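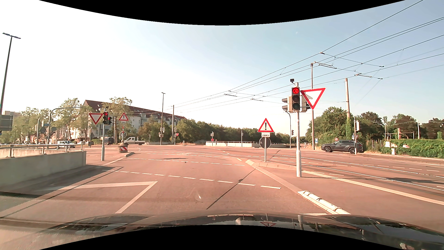
**Virow:** I read it as the light wins. The yield sign next to the red arrow only counts when the signals are off or out of order. While the arrow is red you wait, and the painted triangle on the pavement doesn't change that.

**Trander:** Agree on the red. But my instructor told me the sign still applies on green, and I lost points on a practice test over it.

**Virow:** Then your instructor is wrong, or you misheard. A working signal overrides the sign. That's first-week material.

**Oi-ling Chu:** I'm the one who started this, so let me add what I should have put in the first post. My problem isn't really the yield sign. It's the warning triangle with the exclamation mark near the tip of the island. It has a small plate under it with some kind of vehicle on it, and I can't read that plate until I'm nearly on top of it. Do I look for a tram? A bus?

**Flikance:** Exclamation mark means general danger, and the plate tells you what kind. If you can't make out the plate, slow down and check both ways. I wouldn't guess.

**Trander:** There's a catenary pole on the median further along, so my money is on trams.

**Flikance:** Could be. I'd still want to see the plate up close before telling a learner that.

**Oi-ling Chu:** OK. I'll walk over there and look at it on foot. Second question, about the straight road with the grassy median. The bike lane has dashes on both sides, then parking to the right of it. Can I cross the dashes to park?

**Virow:** Yes, if you yield to anyone riding in it. Mirror, signal, shoulder check, cross, park. Don't drive along in it.

**Flikance:** Look at where the line is solid too. It starts thick and solid, and then turns into dashes. Do your crossing at the dashes, never over the solid part.

**Trander:** I'd skip parking there at all as a learner. You have bikes on one side of you and car doors on the other. Find a side street.

**Virow:** She has to learn it sometime.

**Trander:** Sure, but in week two?

**Oi-ling Chu:** Week five, and parking is on the test. I'm not skipping it.

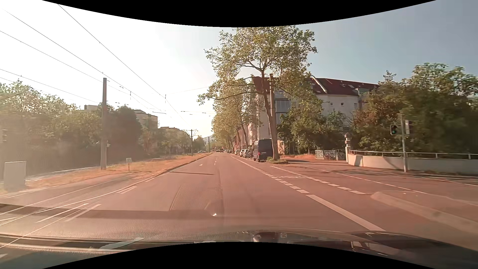
### Order I'd practice it in (Flikance)

1. Drive the straight part once without parking. Just read the lines.
2. Second time, pick a free space early and start checking the right mirror.
3. Let any bike go past before you move over. Don't race it to the gap.
4. Before you open your door, look back for bikes.

**Trander:** Fine, I can live with that list. Go on a Sunday morning.

**Oi-ling Chu:** Thanks. I'll post again when I've read the plate.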